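Search this manual Enter keyword Go

4.3 Operation of Two Arms in a Shared Cell

1. Confirm that both arms are fastened to the rail and that no tool has been left on it.

2. Place the task items on the mat within reach of the arms. Items that hang must have clear space below them.

3. Select reduced speed. The limit for a first run is 100 mm per second.

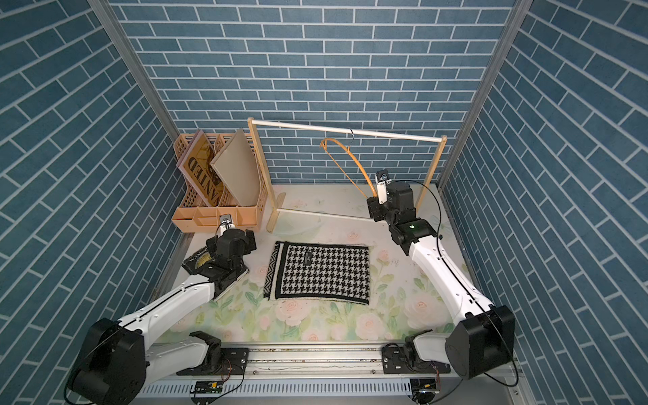
4. Start the task from the Mendex panel. Keep one hand near the stop button until the first cycle ends.

CAUTION: Do not reach into the cell while either arm has power.

NOTE: Cables must follow the arm through its full travel without pulling. Record any fault on Form 76 and send it to the Kulludcombe office.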